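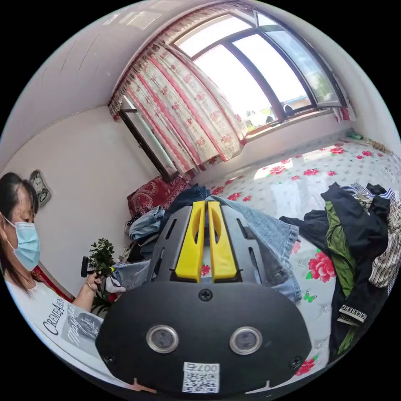
Koltix Hand-Held Gripper – Two-Camera Kit
Item 1022
Sold by Takura
In stock, ships from our workshop

The Koltix is a two-finger gripper you hold and work with your own hand. It records from two cameras on the front plate while you do ordinary jobs with it, and the recordings can be used later to teach a robot arm with the same fingers. It is sold as a kit for people building at home or in a shared workshop. You need no arm to start recording.

This page covers the kit as it ships now. If you bought one before the front plate changed, see "Older units" near the bottom before you order spares.

What comes in the kit
Front plate, black, with both camera seats
Two camera modules with lens rings
Gray finger frame, slotted
Two yellow fingers, slotted
Grip body and trigger
Trigger return spring, plus one spare
Wiring loom
Recorder board with card slot
Screw bag
Label sheet (see "Labels")
Printed build sheet

What you supply
Memory card
USB power bank and a cable long enough to reach your pocket or belt
Small Phillips driver and a 2 mm hex key
A little dry lubricant for the slides
A computer to copy the recordings to

No soldering is needed. The loom plugs fit one way only. If a plug does not want to go in, turn it over and try again. The sockets on the recorder board will come off the board if they are forced, and we can't replace a board damaged that way for free.

Building it

Set aside an evening. Most of the time goes into the finger slides and very little into the electronics.

Start with the grip body. Fit the trigger and its spring, then squeeze it a few times before you add anything else. It should come back by itself from any position. If it sticks halfway, there is usually a small burr on the pivot hole, and a turn or two with a drill bit held in your fingers will clear it.

Next, the gray frame. Slide the two fingers in from the open end with their long slots facing the same way. They must stand parallel with a narrow gap at rest. Do not tighten them down yet. Work the trigger, watch that both fingers travel the same distance, and only then tighten from the inside screw outward. A finger that leads the other by even a little will push objects sideways when you pick them up, and you will spend a long time wondering what is wrong with your recordings.

Put the lubricant on now. Use it on the slides only. Keep it well away from the finger faces and from the lenses.

Seat the two cameras side by side in the front plate, press the lens rings down until they sit flat, and run the loom up behind them. The plate then goes on with three small screws: one at the top center and one near each lower side. Start all three before tightening any of them. If the plate rocks, there is a wire under it. Take it off and look. Do not pull it down with the screws.

Last, the recorder board and the cover. There are 16 screws in the bag and the build uses all of them except the two spares taped to the card.

First power-up

Insert the card before you connect power. The light comes on amber, then goes green when both cameras have been found. If it stays amber, one of the cameras is not seated. Unplug, reseat and try again.

Hold the trigger in for three seconds to start a recording and for three seconds to stop. A short squeeze during a recording only moves the fingers.

Make a test recording of no more than a minute and copy it to the computer. You should have one video file per camera and one small text file with the finger opening. Open both videos and check that the fingertips can be seen in each.

Working with it

Cloth is a good first subject. Jeans, shirts and bed sheets are forgiving, they don't break when dropped, and everybody has them. Heavy denim takes a firm squeeze at the hem or the waistband. Thin shirts are harder, as the fingers tend to pick up whatever is under them as well. Spread the item out first and pinch at an edge.

Some notes from our own use and from customers:

– Move more slowly than feels natural. Fast wrist turns blur both cameras.
– Keep your free hand doing what it would do anyway. If you would normally hold down one end of a sheet, hold it down.
– Bright windows fool the exposure. If the outside goes white, that does no harm, but if the cloth goes dark, turn so the window is beside you or draw the curtain.
– Patterned bedding is fine to work on. Change it now and then if you plan to record for many days.
– One job per recording. It is much easier to join short recordings than to cut long ones.
– Wipe the lenses with a dry cloth before each session. Lint builds up fast when you handle laundry.
– Tell anyone else in the room that you are recording.

The grip gets tiring. We stop after 20 minutes and change hands or take a break. The trigger works the same from either side.

Labels

Each unit has its own number, printed on a white label with a QR code, and the label goes on the front plate below the lenses. The code holds the unit number only. The reading software uses it to find the camera settings for that unit, so if you build several kits on one bench, keep each label with its own front plate. Swapping labels will give you recordings that look right and measure wrong.

If you lose a label, send us the number from your packing slip and we'll print another.

Fitting the fingers to an arm

The same fingers and frame fit the Eleo mount, sold separately as item 3612. The mount bolts to the end of the arm and takes the gray frame without any change. You lose the trigger and gain a small motor. The mount does not include the arm, the arm controller or a power supply.

We have only tried the mount on light bench arms. If yours is homemade, check that the last joint can carry the frame, the motor and whatever you plan to lift, with the arm stretched out straight. Fit an emergency stop you can reach from where you stand, and try it before the fingers go on.

Older units

Kits sold up to last December have the Vukadinović front plate, which takes one camera in the middle. The fingers, the trigger and the springs are the same and can be ordered as usual. The plate, the loom and the cover are different. An upgrade set is available. Please give your unit number when you order it, as the loom comes in two lengths.

Spares

Finger pair, yellow
Finger frame, gray
Front plate with screws
Camera module (single)
Lens ring
Trigger spring, pack of five
Loom
Recorder board
Screw bag

Spares are sent in a padded envelope and usually go out the next working day.

Problems we hear about

Fingers close but do not open fully. The spring has jumped off its post. Remove the cover, hook it back on and check that the loom is not pressing against it.

One video is shorter than the other. The card is too slow. Use a faster one.

Picture from one camera is tilted. The lens ring was tightened before the camera was square in its seat. Loosen the ring, turn the module until it sits flat and press the ring down again.

Recording stops by itself. Many power banks switch off when little current is drawn. Use one with an always-on setting.

Returns

Unbuilt kits can be returned within 30 days. Built kits can be sent in for repair. Remove the memory card first – we don't need your recordings and would prefer not to have them.

Build questions go to Fongchan Petchrat at the Takura workshop. Include your unit number and a photo of the part you are asking about.

Page last changed 9/11/18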